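The Supplement Shelf and the Old Dog

My dog Malta is a big yellow mutt with a gray chin, and she has been stiff in the back legs for three winters now. I mention her first so that you know where I'm coming from. I love that dog more than is sensible, and I have bought her an awful lot of powders.

It started the way I suppose it starts for most of us. She was slow getting up one morning in January, I worried about it all day at work, and that evening I sat down with my tea and went looking for something that would help. By bedtime I had ordered a tub of green chews, and by the end of the month I had a fish oil, a mussel powder and something called Cekska that smelled like the inside of a boot. (She loved it, of course. She would have eaten the boot.) I had not called the vet. It hadn't even crossed my mind to call, and that is really what I want to write about.

I am not against supplements. My own vet here in Kerndale, Dewanti Majimbun, keeps a small shelf of them behind the front desk and will happily talk you through the ones she trusts. There are oils she likes for dry skin, and a joint powder she'll suggest for a dog who is beginning to slow down. What she would like, and what I have come around to wanting too, is for that talk to happen before the shopping and with the dog in the room.

When I finally took Malta in, carrying my tubs in a grocery bag, Dewanti lined them up on the counter and read every label with her glasses pushed up on her forehead. Two of the oils were the same thing under different names. One of the chews had so many calories in it that it explained the extra weight Malta had put on, and the extra weight was doing her hips more harm than the chews could ever undo. I had spent nearly 771 dollars over the winters to make my dog fatter. I felt about an inch tall, and she was very kind about it.

What helped, in the end, was dull. Malta lost some weight. We put down rugs on the kitchen floor so she could get a grip. She got a proper prescription for the bad weeks, and we kept one oil out of the whole bag, at a dose worked out for a dog of her size and not for the picture of the dog on the front.

Now, my friend Farzana Memon disagrees with me on most of this, and she has kept dogs longer than I have, so I ought to give her side fairly. She says a visit to the vet costs money that plenty of people don't have, and that a tub of something from the feed store is at least a way of trying. I can't argue with the first part. When money is short, you do what you can reach. But a tub costs money as well, and it goes on costing it month after month, and I would so much like to see more clinics offer what ours does, a short visit with the nurse for 19 dollars, where you can bring in whatever you've bought and have somebody look it over.

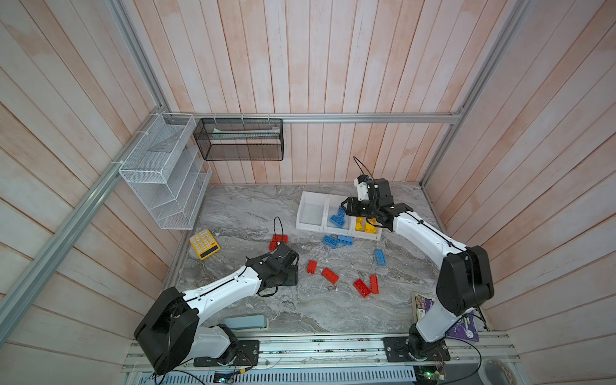

The labels themselves could do with some work, too. I would like them to say plainly how much of the useful stuff is in each spoonful, in numbers I can compare from one brand to the next, and I would like the calories printed where a person in reading glasses can find them. "Supports healthy joints" is a lovely phrase, and I have fallen for it more times than I care to say. It doesn't tell me whether my dog needs it, or how long I should wait before deciding it has done nothing.

That last one matters more than I understood. Santosh Kushwaha, the nurse at our clinic, had me keep a little notebook — how many times she got up in the night, whether she took the porch steps or waited to be helped. I thought it was fussy. Then I read back through the pages and saw that the weeks I had remembered as her good ones were mostly the weeks when I had just opened something new. The hope was mine, and Malta had been about the same all along.

So if your old dog is slow on the stairs this winter, please ring your vet before you order anything, and if you've already ordered it, put it in a bag and bring it along. You won't be the first. Mine is asleep on her rug as I write, snoring, and she has a checkup coming up that I haven't mentioned to her yet.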